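Jandico Home Assist Evaluation
Progress report to the Pisharody Fund, second period
Covers work through the end of May

Where we are

The short version is that the Godon kit is a lot better than we hoped when we wrote the proposal, and we are on schedule. We have it installed on both workstations, we have run it hard for the whole period, and we now have enough results to say which parts of it we would be happy to hand to a small lab or a training college and which parts still need a patient person nearby.

As a reminder, Godon is the household robot simulation kit sold by Drustberg. You get a set of furnished rooms, an arm model with gripper, a library of everyday objects, a task editor and a recorder that saves every run so it can be played back later. Your grant pays for us to review it as an outside user with no tie to the company, and to publish what we find for groups that can't afford to buy three kits and throw two away.

Runs so far

We have completed 2,309 recorded runs against the target of 3,000 for the full grant. We lost some days early in the period to the license server (see Problems) and made them up again by letting batches go overnight, a feature we had not even planned to test and now use all the time. You set up a batch before going home, and in the morning there is a folder of runs waiting, each with its settings written out in an ordinary text file you can open in anything. Small thing, but it made us very happy!

The 15 tasks in the plan are all built. Every one of them was made in the task editor with no code written by us, apart from the drawer task, where we needed a short script to set how stiff the drawer is. The manual says a script is never required. We have told Drustberg about this and they have said the next manual will say so.

What works well

Setup. A new person on our team went from a bare workstation to a running arm in one afternoon, using only the printed guide. Last year, with a different kit, the same job took us most of two weeks and a great many emails.

Objects. The library is bigger than it looked in the brochure, and the objects behave. Light things tip, heavy things don't, and a round thing put down on a slope will go where you expect it to go. We spent longer than we should have rolling produce across the kitchen floor, and we did find one bug that way, so we are counting it as work.

Changing a room. You can move a cabinet, swap the floor, turn an object on its side or add clutter at any point, and the old runs still play back in the old room. With the kit we used before, any change to the room spoiled the earlier recordings, and we kept whole copies of the project folder just to be safe. Here we keep one.

Replay. Each run can be watched again from any viewpoint, including views nobody had open during the run itself. For the cabinet tasks this is the single most useful thing in the kit. From the default viewpoint the side panels hide the gripper for much of the reach, and in the first weeks we marked a fair number of runs as "unclear" for that reason. We have gone back through them with a closer view and were able to score all but a handful.

What works less well

The gripper settings. There are too many of them, they are spread over two menus, and two of them do almost the same thing under different names. We now keep a one-page sheet of the values we trust taped next to each screen. The sheet will be in the published review.

Thin and ridged objects. Contact is handled nicely on flat-sided boxes and less nicely on anything with grooves. The water bottle is the one we know best. With the contact detail left at its default value, the fingers can sink a little way into the ridges before the grip registers, and the run is then scored as a hold when a real gripper might well have slipped. Turning the detail up fixes it and slows the run down a good deal. We have rerun the affected batches at the higher value so that all our bottle results can be compared fairly.

Sound. The kit includes motor noise. It can be turned off, but it turns itself back on with each update.

Problems and delays

The license server was down for part of the first stretch. Drustberg answered quickly and gave us an offline license, which has worked ever since. We think any group with a weak internet connection should ask for the offline one from the start, and the review will say that plainly.

One workstation needed more memory for the overnight batches. We bought it out of the equipment line and are still inside that line.

We also got one thing wrong ourselves. For a while our scoring sheet had "picked up" and "picked up and held" as one column. These are very different results! We split the column and rescored from the recordings. It was dull work, but it could be done without repeating a single run, and we would not have been able to say that a year ago.

Spending

Staff time is as planned. Equipment is slightly ahead of plan because of the memory. Travel has not been touched, and with your agreement we would like to move it into staff time for the write-up. A separate note on this is with your office.

Notes on the task groups

The tasks fall into 5 groups. A few lines on each, with the full tables in the spreadsheet sent along with this report.

1. Tabletop pick and place. Finished. This is where the kit shines, and a beginner could have good results on the first day. We have little to add to what we wrote last time, except that the results stayed steady after the update, and we had been a bit nervous about that.

2. Doors and drawers. Finished apart from a last batch on the stiff drawer. Hinges feel right. Drawers are fine once the script mentioned earlier is in place. We would like to see drawer stiffness as a plain slider, and Drustberg has our sketch of how that might look.

3. Floor pickup. About two thirds done. The arm can reach most of the floor area we laid out, but the path planner likes to take long ways around furniture. We are trying a second planner setting now. If it helps, we will rerun the first batch so that the whole group uses one setting.

4. Pouring and tipping. Started late, and the numbers are still thin. Liquids are simple in this version, and we are using dry goods for most of the tests. Please don't read too much into the pouring rows of the table yet.

5. Reaching into shelves and cabinets. This group has been the most fun and has taught us the most. The arm has to get its wrist past a side panel with little room to spare, and the object may be standing up or lying down. Lying down is harder, and we now use it as our main test. We put the bottle on its side close to the front lip of the shelf, with dark wood panels on either side, and the arm comes up from below at a slant. The two things we look at in replay are the clearance between wrist and cabinet, and how the fingers line up with the bottle before they close. Small changes in the approach angle make a large difference. We have started a table of angles against results, and it is already the part of this project that other people ask us for. The remaining work is to repeat the set with the bottle turned the other way.

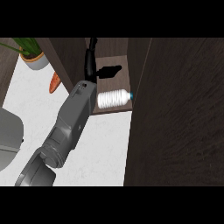

Plans for the next period

We will finish the remaining runs, starting with floor pickup and then pouring, so that the thin rows get filled first. The cabinet set with the bottle turned will go in overnight batches alongside.

Drustberg has promised an update to the gripper menus. If it reaches us in time, we will repeat one small batch per group with it and report any change. If it doesn't, the review will cover the version we have now, with a note.

A first draft of the review will come to you before it goes anywhere else. The setup chapter and the chapter on replay are already written, and we can send those early if you would like to see the tone we are going for. Comments are very welcome, especially from anyone on your side who has never used a kit of this kind, as that is the reader we have in mind.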